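Ticket: Camow workstation shuts off under load
Opened by: Lutfa Begum
Assigned to: Thierry Leclerc
Status: Open, waiting on part
4 comments

The Camow desktop at the front counter powers off without warning when the Promard inventory export runs. No error on screen. It restarts normally if left alone for 30 minutes. Shorter exports finish fine. First seen Friday, February 9, 2024.

Thierry Leclerc:
Checked the event log. Only entry is an unexpected shutdown, no driver fault before it. Moved the power cord to a different outlet and ran the export again. Same result at row 400. Please don't run the full export on this machine for now. Marcelle has it set up on her laptop.

Thierry Leclerc:
Temperature readings climb as soon as the export starts and the machine cuts out shortly after. Took it to the bench and pulled the cooler. The old thermal paste was dry and flaky. Cleaned it off. 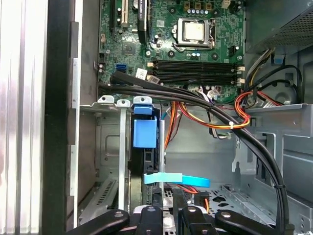

Side panel and cooler off, processor still in its socket with the bracket on.

One of the cooler's mounting clips is cracked, so I'm not putting it back on. Ordered a replacement from Hiebert. They quote 2 working days. Memory test passed before teardown, so the same RAM goes back in the empty slots.

Lutfa Begum:
Can the counter use the spare Irkus machine until then? We need label printing by Monday.

Thierry Leclerc:
Yes. Printer driver is installed on it and a test label came out fine. Will update when the cooler arrives, then rerun the full export before closing.

2 people following
0 shares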